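Toy library in Dundow moves to winter hours

November 28, 2022

Our toy library on Carbone Street will change its opening times for the cold season. Until the end of March we open at 10 and close at 4, and the evening hour is cancelled. The bus from Gillivico now stops directly at the corner, so parents with strollers do not have to cross the big road anymore.

This year families borrowed 1285 toys and games from us. Last year it was 748, when we were closed for many weeks. The most wanted things are still the train sets and the puzzles for small children – for some of them there is a waiting list, so please bring them back on time. The loan period stays at three weeks. You can extend it once by telephone, but only if no other family is waiting.

We also ask you to check games before you return them. A missing card or dice is not a tragedy, but please write it on the paper inside the box.
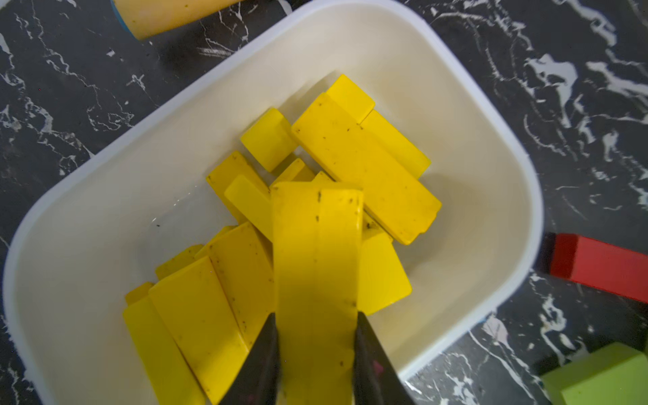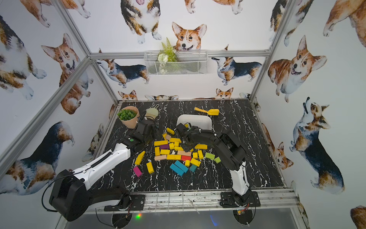
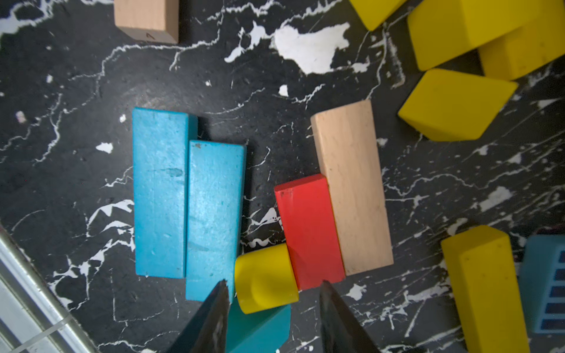

Blocks, in a container and out on the table.

The yearly fee for one family will be 40 from March, and it includes the brothers and sisters. Families who already paid for the year do not pay the difference. The Stoltico bakery next door gives us its back room for the story mornings again, and we are very thankful for this. Please take off wet shoes at the door – the floor there is new.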